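# The club that folds laundry very, very slowly

The Pledska robotics club meets on Thursday evenings above a bicycle shop, and I went along expecting sparks.

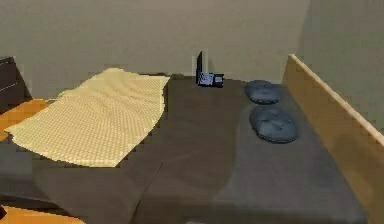

What I got was two hours on the subject of tea towels, and I loved every minute. The club has thirteen members, most of them still at school, and this year they've entered the Curkutico, a student contest where you write a program that tidies a table. The first round happens entirely on a computer, so their table is a simulated one, dark grey with a pale wooden board running up the right-hand side. A butter-yellow cloth lies on the left of it, spread out with a few wrinkles, and over on the right sit a pair of dark blue round things, nearly touching. I asked what the round things were meant to be and got four answers at once (cushions, pucks, lids and "the enemy").

The task sounds like nothing. Fold the cloth in half, move the round things to the left, don't knock anything over. I could do it while on the phone to my mum! But a cloth is a horrible object if you're a computer program. A box stays box-shaped when you pick it up. A cloth has a different shape every time you look at it, and if you lift it by the wrong corner you've got a new problem and no fold.

So they practise. Each attempt is called a run, and the club keeps a running tally in felt pen on the whiteboard by the kettle. When I arrived it said 550. By the time I'd finished my first biscuit somebody had found a page of old results in a folder and it was rubbed out and changed to 791, with a small cheer. Of those, 39 had ended in what the rules call a clean fold. I said that didn't sound like many and was told, quite firmly, that in March the number had been zero.

The girl who looks after the cloth part of the program let me sit beside her for a while. She's fifteen and types faster than I think. Her trouble that week was friction – how much the cloth should drag on the table as it slides. Set it too low and the whole thing skates off like a bar of soap. Set it too high and it bunches up in the middle and stays there. She'd been changing one number by tiny amounts since half past five and writing each result in an exercise book with a horse on the front.

Across the room there was a proper argument going on about the corner. Should the program look for the far corner first, or go for whichever one it can see best? I still couldn't tell you who was right. The far-corner people had a diagram. The other lot had a longer diagram. Somebody's older brother, there to give lifts home, got drawn in and ended up on the floor with a real tea towel, being the robot with his eyes shut, and I have to say he was not good at it.

The club's computers come from Groritz, a local firm that passes on its old office machines when it replaces them. They're loud and warm and one has to be started with the side panel off. A single practice run takes 33 seconds on the best machine and long enough to make toast on the worst. There's a rota for the best machine. It's taken very seriously.

I'd wondered whether it would feel a bit flat, all this effort going into a table that only exists on a screen. It didn't. When a run starts everyone drifts over, even the ones who are cross with each other, and there's a lot of muttering at the cloth. I found myself leaning sideways in my chair to help it along. The run I watched most closely got one corner lifted, carried it halfway across and let go a bit early, so we had a sort of yellow sandwich with the filling showing. Groans all round, then straight back to the keyboards.

If they get through, the second round is held at the Pawłowska hall, with a real arm, a real table and a real cloth, and teams get one morning to make their program cope with the change. The club has already started worrying about the ironing. Do you iron the cloth beforehand? The rules don't say. They've written to ask.

Entries close on Friday, July 4, 2025. New members are welcome at any point in the year, no experience needed, and you're asked to bring your own mug.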